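Drivik returns shop, automation at the Trurkum site
Progress report to the Leckie fund, second period
2023-06-17
4 min read

This report covers the period since March. It deals with the handling bench, the changes to the work of the returns staff, and what we plan to do with the remaining money. The spending table was sent separately. 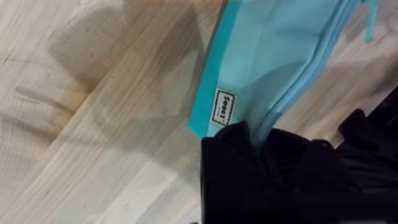
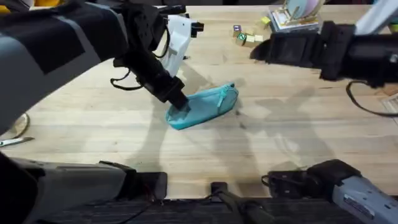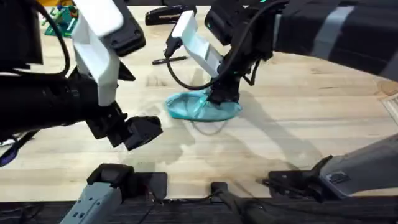
The Irkatach bench, Trurkum.

Soft goods are the largest part of what comes back to the shop, and they are the part we knew least about when we applied. Boxes and hard cases were dealt with in the first period and the methods have not changed. Bags, pouches and clothing do not keep their shape, so a grip that works once may not work the next time the same item comes through. Most of this period went into how the two arms should share a soft item. In the second picture the tip of the left gripper is pressing down on one end of a turquoise zippered pouch while the right arm is held clear of it. We now teach this as the starting position for anything with a zipper: one arm holds an end, the other stays out of the way until it is needed. Before March we had both arms approach together, and they got in each other's way often enough that the operators asked us to stop.

The operators have recorded more than 200 handling runs on soft goods. Each run is started and ended by a person, who also writes down whether the item was fit to go on to packing. We had expected to have the software make that call by now. It is still too generous with items that are folded over on themselves, and we have left the decision with the staff for the rest of the project.

Changes for staff

Four people from the returns line now take turns at the bench. All of them still work the line for the rest of the shift. In the first period we had one person at the bench full time, and both that person and the line supervisor told us it was a poor arrangement. The bench work is slow and quiet and calls for close attention, and a full shift of it was too much. Turns are now 80 minutes, with the handover notes kept in a paper book beside the bench. The book was the operators' idea. It has been more useful to us than the forms we designed, and we have dropped two of those.

No jobs have been cut and no hours have been reduced. We said in the application that we would report on this each time. Pay is a harder matter. The operators have learned to set up the arms, clear a stoppage and correct a bad grip, and none of that is in their job descriptions. They raised it at the site meeting and we think they are right. Drivik has agreed to write a new grade for the work, but it has not yet been signed.

The work on the line has changed too. Staff there used to pull out awkward items and leave them for the end of the shift. Now they set them aside for the bench, and this has moved the delay somewhere else — packing gets its soft goods late in the day and all at once. We do not have a good answer for this. We have tried sending items across in smaller lots, which helped packing but meant more walking for the line.

Problems

The cables at the wrists need to be checked before each turn. One was replaced in this period. Clear and shiny plastic remains difficult, and dark fabric lying against it makes it hard for the wrist camera to find an edge. Training took longer than planned, mainly on recovering from a bad grip, and we would budget more time for it in any later project.

Next period

We will finish the soft goods work, settle the grade, and run the bench through one full busy season before asking for any decision on a second one. We would like to move the unspent travel money into training time and ask for Leckie's approval to do so.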